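How a Zipper Works

Sep 1, 2021
By Nesrin Yüksel

You have probably used a zipper already today. Maybe it was on your jacket, your jeans, your backpack or your pencil case. Most people never think about a zipper until it gets stuck.

A zipper is made of two long strips of cloth called tapes. Along the edge of each tape is a row of small teeth. The teeth can be metal or plastic. On the left tape they are set a little higher than on the right tape, so that each tooth faces a gap on the other side.

Look closely at one tooth, with a magnifying glass if you have one. On many metal zippers, each tooth has a little bump on top and a little hollow underneath. The bump of one tooth fits into the hollow of the next. When all the teeth are stacked up this way, none of them can move, and you can pull on the cloth quite hard without the zipper opening.

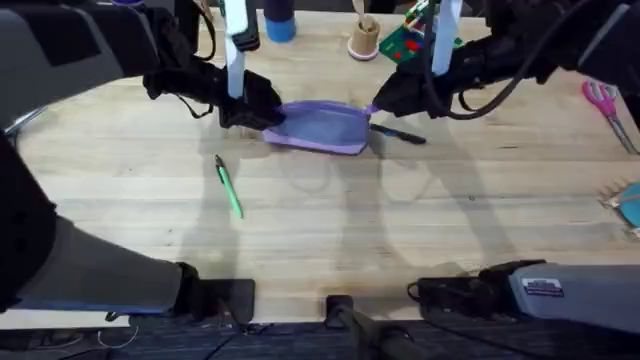
The part that does the work is the slider. It is the piece you move up and down, and it usually has a tab to hold. Inside the slider is a channel shaped like the letter Y. Two rows of teeth come in through the two arms of the Y, one row in each. The arms lean toward each other, so the rows get pushed together at an angle. At that angle each tooth can slip into its place. By the time they leave through the bottom of the Y, they are locked.

Going the other way, the locked teeth meet a wedge in the middle of the slider. A wedge is thin at one end and thick at the other. An ax is a wedge, and so is a doorstop. The wedge in the slider pushes the teeth apart one at a time. Your fingers could not easily do that, but the wedge makes it a small job.

Some zippers have no separate teeth. They use a long plastic thread twisted into a coil, like a very thin spring, sewn along each tape. The loops of one coil hook between the loops of the other. Coil zippers bend easily, so they are good for things that are soft or have round corners.

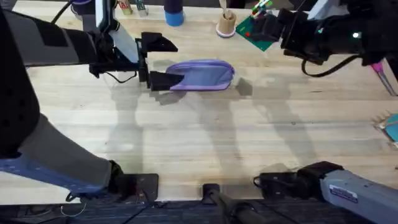

A soft pouch with a zipper along its top edge.

Who counts the teeth?

In the town of Minholm there is a small repair shop called Ruggiero. Ettore Zuccaro mends coats, tents and bags there. Last March a class from Skirngate school visited him and asked how many teeth are on a long coat zipper. He didn't know, so they counted one together. It had 545 teeth, counting both sides. He keeps some 4000 sliders in drawers, sorted by size. The size is often stamped on the back of the slider. A 6 is bigger than a 3.

Why zippers get stuck

Usually it is cloth. A bit of lining gets pulled into the slider and jams it. Don't yank. Move the slider back the way it came and gently pull the cloth out sideways.

If the zipper is just stiff, rub the tip of a pencil along the teeth. Pencil lead is made with graphite, and graphite is slippery. Wipe off any extra so it doesn't mark your clothes.

If the zipper closes and then pops open behind the slider, the slider is probably worn. Its two plates have spread apart and no longer press the teeth together. A grown-up may be able to squeeze them closer with pliers — a little at a time — or put on a new slider.

Words to know

Tape: the strip of cloth that holds the teeth.
Slider: the part that moves.
Wedge: a shape that is thin at one end and thick at the other.
Coil: a thread wound round and round in loops.

Comments

plullthorpe_library: We used this with our 6 year olds and they all went to look at their coats.

Dana's mom: The pencil trick worked on a sleeping bag. Thank you.

zipfan: my slider says 5 on the back

We use cookies to remember your settings. By staying on this site you agree to our use of cookies. OK / Read more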